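Odukoya Packaging – Snack Bags and Pouches
Kastard Window-Back Snack Bag, teal

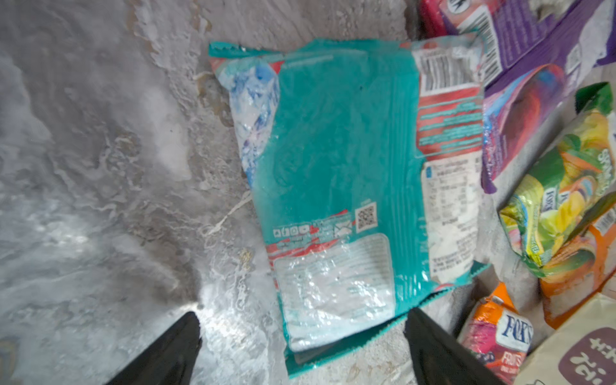
Product overview

The Kastard is a printed plastic bag for chips, puffed snacks, popcorn and similar light foods. It is supplied by Odukoya Packaging to small and mid-sized food producers and is made at the company's Drulimbridge plant, which has produced printed food packaging since 1962.

The bag is closed at the top and bottom with serrated crimp seals in the same color as the body. All product information is carried on the back panel, together with a large clear window with rounded corners. The customer's main artwork is kept for the front, where no legal text is required by our standard layout.

Back panel layout

The standard back panel is arranged in fixed zones. Customers supply the content of each zone, and our print office sets it in position.

Information panel: ingredients, storage advice and the producer's address. Shown in red and white. Other colors may be ordered.

Barcode: placed at the head of the information panel and turned sideways, so that the bars run along the length of the bag. Customers must supply their own registered code.

Nutrition table: printed on a white ground directly under the information panel. Further lines of small text may be added beneath it.

QR code: black on white, toward the lower middle of the bag. The link should be tested by the customer before artwork is approved.

Social media band: a diagonal red band with white icons, to the left of the QR code. This zone is optional and may be left in the body color.

Illustrated strip: a narrow strip down the left side for pattern or brand artwork. The teal version carries a pale blue and white design.

Clear window: below the printed zones. No print is accepted inside the window area.

Ordering

The minimum order is 1000 bags in a single design. Bags are supplied flat with the bottom seal made and the top left open for filling. The top seal is then made on the customer's own equipment. A sealing machine with serrated jaws is needed to obtain a matching edge at both ends.

Orders are dispatched 19 working days after artwork has been approved in writing. A change requested after approval restarts this period. Repeat orders with no change to the artwork are placed in the next open print run, and the dispatch date is confirmed by letter or email.

Up to three designs may share one order if the bag size and body color are the same. The minimum quantity still applies to each design.

Artwork and color

Teal is a stock body color and carries no color charge. It is printed as a flat, solid field, with the center of the back panel left plain unless the customer asks for text there. Customers who wish to match a different house color should send a printed sample, as colors on a screen are not accepted for matching.

Small text must be supplied as outlines. Light text on a red ground should be set in a bold weight – thin letters tend to fill in during printing. The print office will return artwork that does not meet this requirement and will state the changes needed.

Proofs are checked by Afia Kwofie, Print Office, and released by Veikko Pesonen, Production.

Storage and handling

Unfilled bags should be kept in their carton, away from direct sunlight and sources of heat. Cartons should not be stacked under heavier goods. The film will crease if it is folded or pressed, and creases across the barcode may affect scanning. Creases in the window are harmless to the seal but will catch the light on a store shelf.

Filled bags should be packed upright in the shipping case. The Gravo divider insert, listed separately, is made to fit this bag.

Disposal

The bag is not suitable for home composting. Rules on the collection of plastic film differ from one area to another, and the disposal wording on the information panel remains the responsibility of the producer.

Samples and inquiries

Printed samples of the teal bag are available to trade customers on request. Please state the product to be packed and the type of sealing machine in use.

Sales: Jacqueline Maillard
Technical questions: Garba Amadi

Page revised 08/02/2018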